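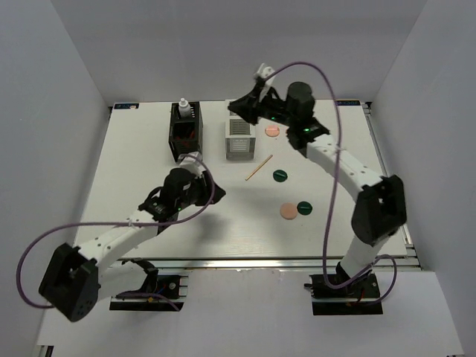 Section 3: Setting up your speaker page

Okay, the account is made and you've got your login, so now we get to the part people will really see: your bio page in the Soveck speaker directory. I've set up more of these than I can remember (mostly for policy fellows and former agency folks), and I still follow the same order every time.

Before you start, have your current resume open, plus a list of any board seats you hold right now. Old ones can go in later.

1. Sign in and click My Page at the top right. If you see a gray banner that says Draft, you're in the right spot.

2. Type your name the way you want it introduced out loud. The moderator reads it straight off this page. Bezawit Birhane had her middle initial in there for a whole season and every single host read it!

3. Pick your main title. You only get one. If you hold two jobs, choose the one that fits the kind of panel you'd like to be asked onto, and put the other in the first line of your bio.

4. Fill in Short Bio. The limit is 500 characters, spaces included, and the box just stops taking letters when you hit it. I write mine in another window first and paste it over.

Note: Pasting from a word processor sometimes brings curly quotes along, and they show up as little question marks in the printed program. Use Paste as Plain Text from the right-click menu.

5. Fill in Long Bio. Go as long as you like here, but lead with what you do now. Past government service goes in the second paragraph, with the full name of the agency the first time and the short form after that.

6. Under Topics, check up to three. I know, I know, you can talk about labor and transit and trade and ports. Pick three anyway. Event planners filter by topic, and the Stondine regional forums only look at the first one on your list, so drag your favorite to the top.

Caution: Don't use the Other box under Topics unless you really have to. Anything typed there goes to Getachew Berhe for review, and your whole page stays in Draft until he clears it.

7. Add your past positions. Click Add Position, enter the title, the office, and the years, then click the small check mark. If you skip the check mark and move on, the entry is gone and you get to type it again (ask me how I know).

8. Set your honorific. The menu has 51 choices, which is silly, but you can type the first letter to jump down. Former cabinet and state officials should read the style note in Section 5 before choosing. If you'd like no title at all, leave it on None.

9. Click Preview. Read both bios out loud, start to finish. I catch something every time, usually a date.

10. Click Submit for Listing. You'll get an email with a page number. Mine is 338, and it's what the Dadon booking desk will ask for if you ever call them, so save it somewhere.

Changing things later

You can edit the long bio and past positions any time and the change shows up overnight. Your name, main title and short bio are locked while you're booked for an event, since they may already be at the printer. If something in there is flat wrong, write to Liya Ambaye with your page number and the exact new wording, and she'll unlock it for you.

Every March we ask everybody to look over their page and click Still Correct. Pages that don't get the click are hidden from search, but nothing is deleted, and clicking the button brings them right back.

Next up is Section 4, travel and fee preferences.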